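Sorting Small Household Items on a Shared Table
Project report, Ghada Mansour and Widad Karaki

1. Background

Our project looked at how small things pile up on a table that several people use. The table in our study room at Khalaf house is used for eating, homework and repairs, and by November it was hard to find a clear spot on it. We wanted to know if one fixed plate for small items would cut down the time spent looking for them.

2. Items

We picked things from different parts of the house: something to drink, something from the bathroom, a tool, and a small box. The plate is pink and round, and we chose it for its raised rim. A tape measure was the tool. The orange juice stayed in its bottle with the cap on.

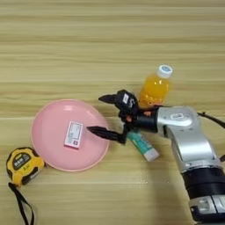 Widad thought a plate was the wrong choice from the start, and that a shallow tray would hold more and waste less space at the corners. We kept the plate for the first part and wrote the tray down as a change for later.

3. Method

Each trial began with the items in their places. One of us named an item, and the other found it and handed it over. We did 80 trials, and 33 of them were done with the plate in use. Times were written by hand and typed up the same evening.

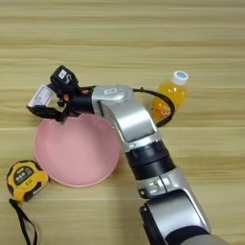
We also kept a short list of rules. Anything taller than a cup stays off the plate. Anything with a strap or cord goes beside it, with the strap laid out flat. After 3 missed trials in a row we took a break.

4. Results and problems

Small boxes were found faster when they were on the plate. Larger items showed no clear change.

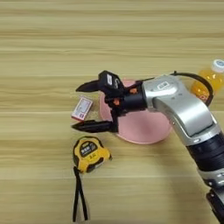
Our biggest problem was the choice of surface. We did not test a dark table, and that should be done next time. Ours is light wood with bands of grain running across it, and pale items may be harder to pick out on it than dark ones. We would also like to repeat the trials with the tray and with more people doing the finding.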